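The Second Pair

Twenty past four and the kettle's gone cold again. March. Rain on the roof of the unit, that tinny rain.

She has two pairs of fingers on the desk in a sandwich bag. Ristel pair, blunt. Wonalex pair, thin, cost more, came in a box with a ribbon pull like chocolates. One job between them. Cables, bundled, off the bench and into a tub. Estadby want an answer by morning and Estadby do not like the word maybe.

Run 200 was where she'd said she would stop. She is on 368.

Notes, on the back of a delivery slip. Blunt pair: good on fat bundles, slides off thin ones. Thin pair: goes in under the loop lovely, then snags on the way out. Controller: the Căpraru one, 28 milliseconds behind her hand, she swears she can feel every one of them. Old controller quicker but it shook. Like a dog getting out of a pond.

Which would you buy. That was the question in the email. Which would YOU buy, as if it was her money.

She thinks about her gran picking up knitting wool, how she never looked at it. Just the hand going down and comming up full. No spec sheet for that. No lag.

Home the arms. Wait. Move the bundles. Change the wrist camera angle by a hair, write it down, forget where she wrote it. Start again. Left arm out over the bench, right one tucked in. She's stopped seeing them as left and right, its more like the one that tries and the one that waits.

Somewhere past midnight she'd begun talking to them. Only small things. Steady. Bit more. Oh you daft thing.

Now she saves the log and opens the stills, bench first, then the wrist.

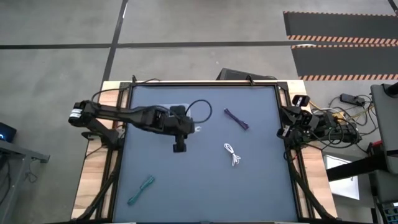

White cable in all three, always the white one.
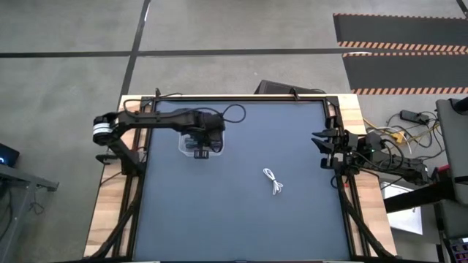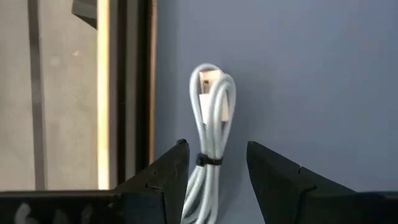 The phone, on speaker, Estadby already awake: so is it the thin pair or the blunt pair, because purchasing opens at eight and they'll want one line, and please, not a table. She looks at the sandwich bag. Thin pair, she says. But keep the old controller till Căpraru fix theirs, and put that in the one line too.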